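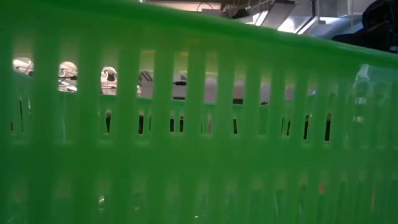

Comment apprendre à un robot à ranger (sans perdre patience)

Un dossier de l'atelier robotique du collège Havlíček, pour les lecteurs de 8 à 12 ans
Mis en ligne le 09/10/2018

Ta chambre est en désordre. Un adulte te demande de la ranger. Tu soupires, tu lèves les yeux au ciel, et au bout d'un temps variable, tu ramasses une chaussette. Félicitations : tu viens de faire une chose que les meilleurs robots du monde trouvent très compliquée. Pas le soupir, la chaussette.

À l'atelier robotique, nous préparons cette année le tournoi de Marnton, qui a lieu en février. L'épreuve s'appelle « Tout dans le panier ». Elle tient en une phrase : un bras robotisé doit prendre des objets posés sur une table et les mettre dans un panier en plastique. Le jour où nous avons lu le règlement, toute l'équipe a trouvé ça trop facile. Deux séances plus tard, toute l'équipe avait changé d'avis.

Un bras, une pince et pas mal d'ignorance

Un bras robotisé ressemble un peu au tien. Il a une épaule, un coude, un poignet. Chaque articulation contient un moteur, et chaque moteur sait faire une seule chose : tourner. Au bout, il n'y a pas de main mais une pince, avec deux doigts qui s'écartent et se resserrent. Essaie de faire tes lacets avec deux doigts raides et des moufles, et tu auras une bonne idée de la vie d'une pince.

Le bras est fort et précis, et il ne se plaint jamais. Par contre, il ne sait rien. Il ne sait pas ce qu'est une table. Il ne sait pas qu'un œuf se casse. Si on lui dit de descendre et que la table est sur son chemin, il descend quand même. (C'est pour cela qu'il y a un gros bouton rouge, et que tout le monde à l'atelier connaît très bien le bouton rouge.)

Il faut donc tout lui apprendre.

Première méthode : tout écrire

La méthode la plus ancienne consiste à écrire un programme. C'est une liste d'ordres, comme une recette. Avance. Descends. Ouvre la pince. Ferme la pince. Remonte. Tourne. Ouvre la pince.

Si l'objet est toujours au même endroit, c'est parfait. Dans une usine, les pièces arrivent bien alignées et le robot peut répéter le même geste toute la journée. Chez nous, les objets n'arrivent pas bien alignés. Il suffit de pousser la balle en mousse de la largeur d'un doigt et le robot attrape de l'air. Il transporte l'air avec beaucoup de soin, il le dépose au-dessus du panier, puis il attend la suite.

Notre premier programme comptait 847 lignes. Il savait ranger une seule balle, à une seule place, les jours où personne ne bougeait la table.

Deuxième méthode : montrer l'exemple

Comment as-tu appris à faire du vélo ? Sûrement pas en lisant une liste d'ordres. Quelqu'un t'a montré, tu as essayé, tu es tombé, tu as recommencé.

On peut faire pareil avec un robot. Un élève prend les commandes et guide le bras : il va chercher l'objet, il ferme la pince, il le dépose dans le panier. Pendant ce temps, l'ordinateur enregistre tout. Il note la position de chaque moteur et il garde les images des caméras. Un geste complet, du début à la fin, s'appelle une démonstration.

Ensuite, on recommence. Puis on recommence. Puis c'est l'heure du goûter, et après le goûter on recommence.

Depuis la rentrée, nous avons enregistré 2591 démonstrations. Quand il y en a assez, on les donne à un programme qui cherche ce qu'elles ont en commun : quand la balle se trouve là dans l'image, le bras part par ici. À force, il arrive à deviner le bon geste même pour une balle posée à un endroit nouveau. Enfin, souvent. Disons que ça lui arrive.

Le robot copie aussi tes défauts

Voilà une chose que nous avons apprise à nos dépens. Un robot qui imite imite tout. Si tu hésites avant d'attraper l'objet, il hésitera. Si tu cognes le panier une fois sur trois, il pensera que cogner le panier fait partie du travail, et il le fera consciencieusement.

Pendant une période, notre bras faisait un petit détour vers la gauche avant chaque dépôt. On a cherché la panne dans les moteurs, dans les câbles, dans le programme. Il fallait chercher dans l'équipe : l'un de nous faisait ce détour à chaque démonstration, sans s'en rendre compte. Son nom ne sera pas donné. Il se reconnaîtra.

Pourquoi le panier est un adversaire redoutable

Pour toi, un panier est un panier. Pour une caméra, c'est une autre histoire, surtout si le plastique laisse passer la lumière. La couleur change selon l'endroit : plus claire par ici, plus sombre par là. Les fentes laissent voir ce qu'il y a derrière, et tout se mélange, le panier, le fond et les reflets.

Ton cerveau trie tout cela sans te demander ton avis. Il sait que la paroi continue entre deux fentes. L'ordinateur, lui, reçoit une grille de petits carrés de couleur, les pixels, et doit se débrouiller avec.

Une caméra placée très près d'un objet voit bien ses détails, mais beaucoup moins bien ce qu'il cache. Une caméra placée plus loin voit l'ensemble, mais les petites choses deviennent minuscules. Le règlement de Marnton autorise 2 caméras par équipe. Choisir leur place nous a pris plus de temps que de construire la pince, et nous a valu davantage de disputes.

À toi d'essayer

Tu peux jouer au robot chez toi. Il te faut un panier ou une boîte, quelques objets qui ne cassent pas, un foulard et une personne de confiance.

Bande les yeux de la personne : c'est le robot. Pose les objets sur la table et le panier à côté.

Donne des ordres, un seul à la fois : « à gauche », « descends », « ferme les doigts ». Le robot fait exactement ce que tu dis et rien d'autre. S'il commence à deviner, rappelle-lui qu'il n'a pas de cerveau. Les grands frères acceptent assez mal cette remarque, les parents un peu mieux.

Quand tout est rangé, changez les objets de place et échangez les rôles. Pour la deuxième partie, remplace les ordres par des démonstrations : tiens doucement le poignet du robot et guide-le plusieurs fois jusqu'au panier. Puis lâche-le et regarde s'il y arrive seul. Déplace le panier un tout petit peu. Regarde encore.

Et le tournoi ?

Il y aura 14 équipes. Nous connaissons surtout celle de Drarkham, qui vient chaque année avec des tee-shirts assortis et un robot très silencieux. Le nôtre fait un bruit de moulin à café. Nous l'avons baptisé Gretunness, après un vote assez agité dont il ne reste heureusement aucune trace écrite.

Chaque objet dans le panier rapporte un point. Un objet tombé à côté ne rapporte rien. Si c'est le panier qui tombe, la manche s'arrête, et l'équipe va ramasser pendant que les autres font semblant de regarder ailleurs.

Quelques mots à retenir

Articulation : endroit où le bras peut plier ou tourner. Tu en as aussi, et elles font moins de bruit.

Pince : la « main » du robot. La nôtre a deux doigts et aucun sens de la délicatesse.

Démonstration : un geste complet montré au robot et enregistré par l'ordinateur.

Pixel : petit carré de couleur. Il en faut énormément pour faire une image.

Arrêt d'urgence : le bouton rouge. On vérifie qu'il fonctionne avant chaque séance, et on ne pose pas son sac dessus.

L'atelier se réunit en salle de technologie, après les cours. Les élèves de sixième peuvent venir voir une séance avant de s'inscrire. Attachez les cheveux longs, laissez les écharpes au portemanteau et prévoyez un goûter qui ne fait pas de miettes.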